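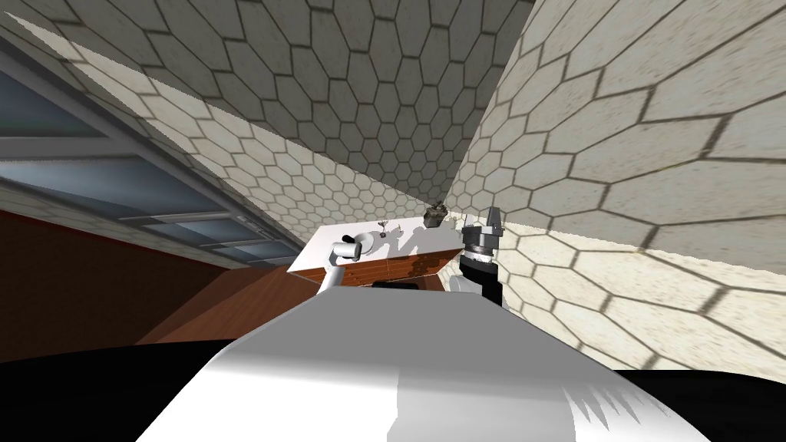
Mariama Korletey asked whether the wrist views need to be rendered at all, given that the head view already takes in the whole counter and costs less to store. They do. The comparison in this section rests on having both, from the same run, at matching time steps.

Print this page | E-mail this page

Home Set-up Scenes Replay Results Contact

4. Setting up the view comparison

The method tests how far a two-arm policy depends on each camera. A recorded run is replayed in the simulator, the views are switched off in turn, and the policy's next action is compared with the one it gave when it could see everything. You will need a working Odden install and the Prellow kitchen set from section 3.

4.1 Loading a run

1. Open Odden and choose Replay, then Load run.
2. Pick a run from the Prellow folder. The set holds 374 runs, all made in simulation.
3. Set the replay step to 2. Smaller values work but take longer and did not change our results.
4. Tick Head, Left wrist and Right wrist under Views.
5. Press Render and wait for the folder to fill before you go on.

Note: do not rename the view folders. The comparison script matches them by name and will skip any it does not know without giving a warning.

4.2 Checking the wrist views

Open a few stills from each wrist folder. Both fingers should be in view, with the palm along the bottom edge.
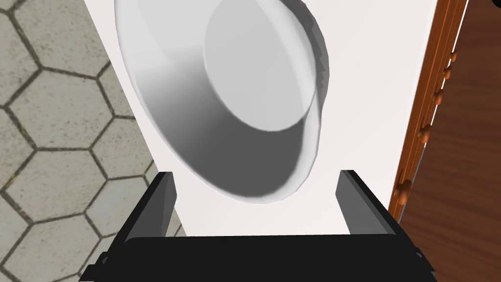 Fig. 2. Wrist view with the gripper open and the bowl ahead.

If the fingers are missing, the camera has been attached to the forearm link. Correct this in the robot file and render the run again.

6. Mark each still as Target or No target. Use Target only when the object named in the task can be seen.
7. Save the marks under the run number.

Two people should mark the same stills without seeing each other's answers. Esi Dankwa and Adom Darko did this for our set and disagreed on 33 stills, nearly all of them showing a thin slice of an object at the border. Those stills were left out.
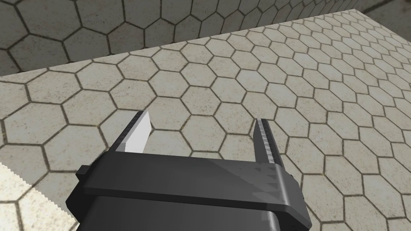
The No target marks matter more than they seem to. An early version of the script gave every wrist still the same weight, and the wrist cameras came out looking far less useful than they are. With the fingers spread on nothing and only hexagonal tiles ahead of them, a still of this sort gives the policy very little to aim at, and switching the camera off changes the action by a small amount or by none. Counted together with the close views of a bowl, such stills pull the average down. The script now reports the two groups on separate lines.

Caution: do not delete No target stills to save space. The script needs them to work out the baseline.

4.3 Running the comparison

8. Choose Compare, then Switch off one view at a time.
9. Set the window to 40 steps. Shorter windows make the score jump about.
10. Start with the head view switched off. It is the slowest case

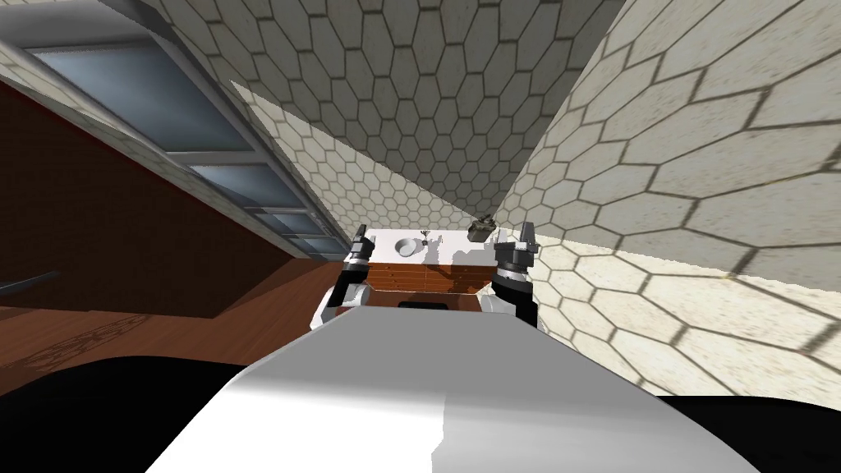 and it is better to find a memory fault there than at the end of a long queue.

11. Repeat for the left wrist, then the right.
12. Write the scores to a new file. Compare overwrites an existing one without asking.

In our runs, losing the head view did the most harm early on, while the arms were still on their way to the counter. Close to the object the order changed, and the wrist view on the working arm mattered most – the other wrist made little difference at any point. We have not tested tasks where both arms hold the same object, so please do not read the result as covering them.

Questions about the script go to Reinhold Frerichs. Faults in the scene files should be reported through the Scenes page, with the run number and the step.

This site uses cookies to remember your settings. Accept | Change settings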